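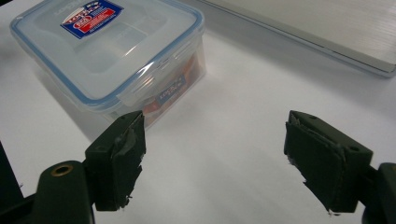

Lid on, with the light-blue seal showing at the rim.

Pranley Kitchen Storage Guide
Section 2: Setting Up and Using Your Snap-Lock Box

Welcome to the good part! Section 1 covered unpacking and checking for missing pieces. Now you get to put the box to work, and a well-closed box is one of the most useful things you can have in a kitchen (we keep crackers, tea bags, birthday candles and a deck of cards in ours, though not all in the same one). The steps apply to all clear boxes in the range with a frosted lid and a blue seal. If you also have the Jorer wire rack, go through this section first and then read 2.4.

2.1 Before First Use

1. Peel off any paper or film from the inside of the box. The sticker on the lid can stay or go. If you want it gone, warm it with a damp cloth for a minute and pull slowly from one corner.

2. Open all the locking flaps. Put your thumb under the lower edge of each flap and lift it outward until it lets go of the rim.

3. Lift the lid straight up.

4. Wash the box and lid in warm water with a little dish soap. A soft sponge is best. Scouring pads leave fine scratches, and you'll be looking through that plastic for years.

5. Run a fingertip along the silicone seal, all the way around, paying attention to the rounded corners. It should sit flat in its groove with no twists or bumps. Press down anything that has popped up.

6. Let everything air dry with the lid off. Turn the lid upside down on a clean towel so the groove can drain.

Caution: Don't use a knife or a fork to pull the seal out. Slide the handle of a wooden spoon under it at the middle of a long side and ease it up from there.

Note: A new box may have a light smell for the first day or two. A spoonful of baking soda left inside overnight, lid closed, takes care of it.

2.2 Closing the Box Properly

You'd think there is nothing to learn about putting a lid on a box, but most of the letters we get about stale cereal come down to a single flap that never caught. It takes a few seconds to do it right, and the click is very satisfying!

1. Set the box on a flat, steady surface with plenty of room on all sides. A cleared table is ideal.

2. Check that nothing inside stands higher than the rim. Packets with stiff corners are the usual offenders — lay them flat.

3. Lower the lid so that it sits level. The blue seal should follow the edge evenly, with no corner riding up.

4. Place your palm in the middle of the lid and press gently.

5. Fold one flap down over the rim and press until it clicks. Then do the flap on the opposite side.

6. Close any remaining flaps in the same way, working across the box.

7. Test it. Give each flap a light upward nudge with a fingertip. A closed flap stays put.

Caution: If a flap won't click, stop and open the others. Forcing it can bend the hinge. Take the lid off, look for crumbs in the groove, and start again from step 3. 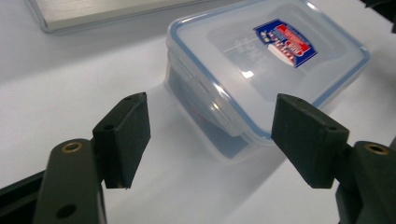

Section text: Shagufta Ansari
Testing and corrections: Sadao Chiba
Revised 15 March 2024

2.3 What to Keep Inside

Dry goods are where this box shines. Small wrapped snacks, loose cookies, rice, dried fruit, stock cubes, yeast packets: all of them are happy here. Wrapped snacks may stay in their own packaging, and we'd encourage it, as you'll have the date and the ingredients right there when you want them.

The plastic is cloudy enough that you'll see colors through the walls before you can read any words. Use that! Bright packaging turned toward the outside is easy to spot from across the kitchen, and children pick up the system in an afternoon.

To load the box:

1. Put the oldest packets in front, or on top if you're stacking.

2. Stand tall packets along one wall and fill in with smaller ones.

3. Leave a finger's width of space under the lid.

4. For loose powders, keep 200 g or less in a small bag and put the bag in the box. Flour poured straight in will find its way into the groove and stay there.

5. Write the date on a strip of masking tape and stick it on the side wall. Tape on the lid gets covered up as soon as you stack.

Note: If you're storing the Mughal spice mixes that come with the larger kitchen set, give them a box of their own. They are wonderful, and everything near them will taste of cumin by November.

Caution: Let cooked food cool fully before you close the lid. Steam trapped under the seal makes the lid hard to lift and leaves water on whatever you've packed.

2.4 Placing the Box with a Wire Rack

The Jorer rack has an upper and a lower shelf, and it makes a lovely home base for a small collection of boxes. Choose its spot before you load it. Try the back of the table or counter first, with clear space in front for opening and filling.

1. Spread a plain sheet or mat over the surface if you're worried about scratches, and smooth it out toward the edges.

2. Set the rack down toward the back and push lightly on the top corners. It shouldn't rock.

3. Lay the flat shelf panels in place over the wires.

4. Bring one box to the front of the table and check all the flaps. 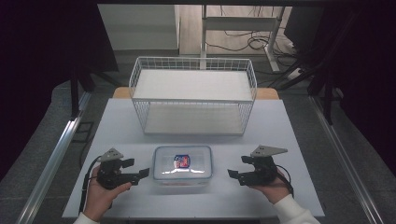
5. Pick the box up by its body, with a hand on each side. Lifting by the lid puts the whole weight on the flaps, and they aren't made for it.

6. Slide heavier boxes onto the lower shelf and keep the upper one for light things you reach for every day.

7. Stand back and see whether you can tell the boxes apart from where you usually cook. Turn them until you can. We like the long side facing out, but Sadao swears by the short side and fits more in that way.

Note: Keep the rack out of strong sun. Chocolate suffers first.

2.5 Weekly Care

Wipe the lid and walls with a damp cloth and dry them. Open and close each flap once. If you see crumbs along the seal, brush them out with a dry pastry brush or a clean, soft toothbrush.

Once a month, take the seal out completely, wash it, let it dry, and press it back in, starting with the four corners and finishing with the straight sides. The first time is fiddly. By the third you'll be doing it while the kettle boils — and the lid will feel as snug as the day you unpacked it!

Replacement seals can be ordered from Skandbridge under part number 46. Match the seal to your lid by laying the old one on top of the new one before you throw anything away.

For stains, odors and stuck lids, continue to Section 3.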